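Software Engineer, Motion Planning and Control (Bimanual Cells)
Clorunell, Manipulation Software Group
Full-time, on site. Start in June or by arrangement.

The role
You will own the planning and control stack for our enclosed two-arm workcells. The stack is called Stinitz. It takes perception output, plans for both arms in a shared workspace and streams joint targets to the motor controllers at 100 Hz. The planner is C++, the tooling around it is Python. The test suite currently holds 1,389 recorded planning problems, of which 167 still time out. Most of those involve both grippers working close together near the centre of the table, and reducing that number is the first task.

The cell has two arms on a common rail, a wrist camera, grippers and a flat grey work surface. Current objects include wooden blocks and a yellow cup of pencils. Cable behaviour is not modelled by the planner at present. We would like it to be.

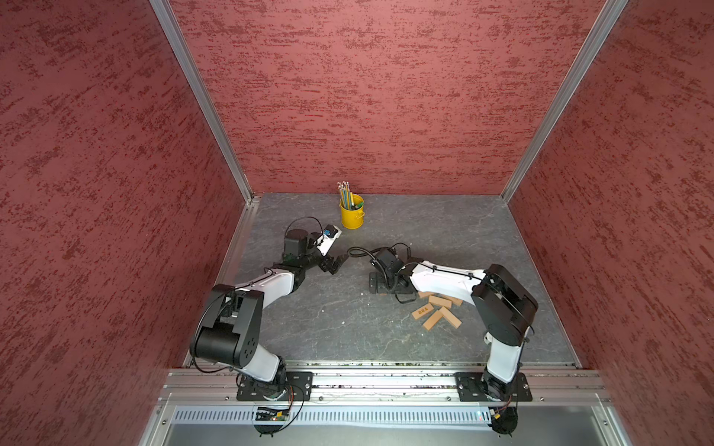

What you will work on
Arm-to-arm collision checking, including conservative volumes for cables at the wrist
Time parameterization of coordinated paths
Hand-eye calibration routines and the checks that catch drift
Grasp candidates for blocks in a loose pile, with the perception team
Somix, our log replay and visualization tool
Code review and a share of the on-call roster for the cells

What we need
Solid C++ and working Python
Practical knowledge of kinematics, trajectory generation and at least one sampling-based or optimization-based planner
Experience debugging software on real hardware
Clear written English. Design notes are reviewed before code.

Useful but not required
Real-time Linux
Contact modelling or force control
Dense clutter segmentation

Reporting and process
The position reports to Kumiko Arai, planning lead. There is one phone call, one technical interview and a half-day on site, where you will be given a replay log and asked to find the fault in it. There is no take-home exercise.

To apply, send a résumé and a short description of one planning or control bug you traced to its cause. Address it to Cameron Paewai and quote "Stinitz planning" in the subject line.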